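Notes for the suturing talk, afternoon slot (2 p.m., straight after lunch, so keep it moving)

**Opening**

- Don't thank everybody. Peter Doležal does that in his intro and it takes forever.
- Say up front: I'm going to talk about practice pads, and I'm not sure we should believe what they tell us.
- I've taught on them for years. I'll go on teaching on them. I still have doubts.

## What the pad is supposed to do

The claim, as I usually hear it: put in enough stitches on a pad and your stitches in a patient get better. Fine. Which part gets better? Ask the room. Wait for an answer, even if it gets uncomfortable.

People will say needle angle, bite depth, knot security, tissue handling. I'd give them the first one. Depth, maybe. Tissue handling I don't buy. A pad doesn't bleed or swell, and it doesn't move when someone breathes. You can pull on it in a way that would get you shouted at in the operating room, and it will sit there and take it.

Szabolcs Kozma disagrees with me on this and will probably say so from the third row. Let him. He thinks a stiff pad shows up bad pulling sooner. I think it depends which pad. The Murlow ones we bought first were so firm that people learned to shove. The Wieser ones tore if you looked at them wrong, and then everybody got shy and took tiny bites.

## The 100 stitch rule

I have no idea where this came from. I asked Štěpánka Jireš, who has run more of these courses than I have, and she'd heard it from someone who'd heard it at a course. So, a number with no parent.

- Put in 100 stitches badly and you've practiced a bad stitch 100 times.
- I would take ten with somebody watching and stopping you.
- (Expect the question "where's your evidence for ten?" Answer: I have none. Same as the other side.)

## Needle and thread

SLIDE CHANGE. Leave the pictures up and stop talking for a bit. Then: where is the needle, where does the thread go, how close are the tips?

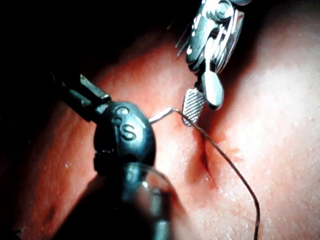
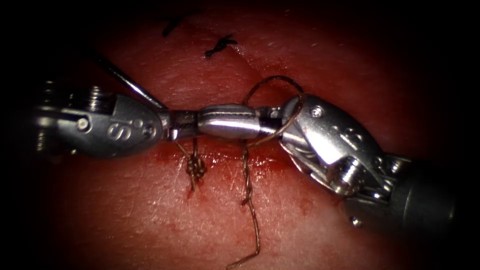
*Suturing on a pink practice pad. First picture: curved needle and thread. Second picture: two instruments meeting over the sutured incision.*

Points to make with the slide up:

- In the first one, look at the thread before you look at the needle. Everybody looks at the needle. The thread runs off in a long loop across the surface, and slack like that is what I want people planning for. Which way will it go when you turn your wrist?
- You get a shadow under part of the thread. Useful depth cue, and I'd like trainees to use it on purpose.
- In the second one the tips nearly touch. How close is too close? I've heard very firm opinions on that and I don't trust any of them.
- Don't let anyone grade the stitching from a still. A still can't tell you how many tries it took. I've seen tidy lines that took all morning and a lot of swearing.

If someone asks which pad is best, say it matters less than the sellers would like. Move on.

## Scoring

This is where I get grumpy, so watch the clock.

The Gomach checklist gives points for even spacing, and even spacing is easy to see, so that's what people chase. I watched a trainee in February redo a perfectly sound stitch to make the row prettier. She lost time and chewed up the edge, and her score went up.

Stureo is better, I'll admit. It at least asks whether the edges meet. But it was tried out by people who helped write it, and I'd like to see it used by people who didn't.

Ľubica Polák's suggestion, which I like more than my own: cut the pad open afterward and look at the depth from the side. Cheap, quick, and a bit brutal. Two of our best scorers turned out to be taking very shallow bites. Ask her to stand up if she's in the room.

## What I'd change

- Fewer stitches, more stopping.
- Hand over a pad somebody else has half finished. Real work rarely starts clean.
- Cut the pad. Every session.
- Drop the timer for beginners. Radek Ševčík wants to keep it, and he has a point about fatigue, but I haven't seen a beginner stitch better for being rushed.

## If there's time left

Tell the knot story. Short version only. Skip it if Peter is already standing up.

Questions. Repeat each one into the mic, the back row couldn't hear last time.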